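Bathroom corner notebook, 2/10/18

Got the whole vanity wall sorted today and I'm really pleased with it! Paraskevi Kourkoulas and I started with the Norkik mirror cabinet, which had been sitting wrapped in a blanket since the Cluststead job. Bottom of the cabinet to finished floor is not what the sheet says. The sheet says 1710 to the top edge and we went with that, measured twice off the floor at both ends.
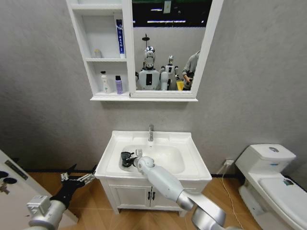 Shelf layout next. Paraskevi wants the daily stuff low and the tall stuff high, and I think she's right. A tall tube with a blue label went up on the top shelf with a little white bottle, and the pump bottle and the purple one share the compartment underneath. Easy reach for the pump without leaning over the basin. I'd still like to try the lower shelf one notch down, pegs are in the small tin.

Vanity is the Lerkier, the 950 one. Good solid thing, and I love the wide rim. Old notes say to fix the legs first and then push back to the wall, but do it the other way: push back, level, then legs. Saved a lot of crawling.
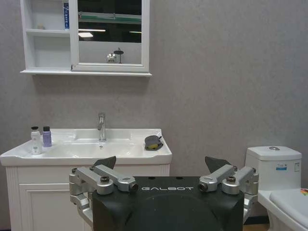

Still going back and forth on where the soap things live. Paraskevi votes for the rim, all of it, always. I like a clear rim for wiping down and the bottles back on the shelf when you're done. We tried it both ways and argued happily over coffee. For now the rule is: sponge stays down by the basin, bottles may travel.

Faucet is a Fortin single lever. Went on first try, no packing needed (the November one took three goes and a bad word). Hand tight plus a quarter turn. Spare washer is taped inside the lid of the tin.
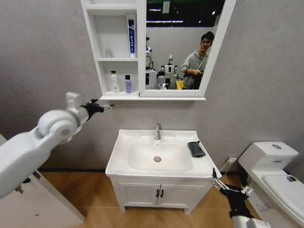 Doors needed a bit of love. Left one was hanging low so I backed off the top hinge screw and took up the bottom one until the handles lined up. Very satisfying. Gap is now even all the way down. Toilet stays where it is, there's 140 between it and the vanity side and that's enough to get a mop through, just.

Wall color is a keeper. I was worried the gray would go muddy next to all that white but it looks great. Receipt for the second can is 249 in the book, please don't lose it.

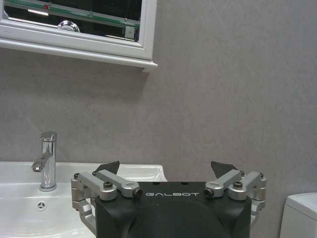 Faucet and drain cover, with the cabinet ledge above.

To do: touch up behind the toilet, try the shelf pegs, ask P. about a towel hook.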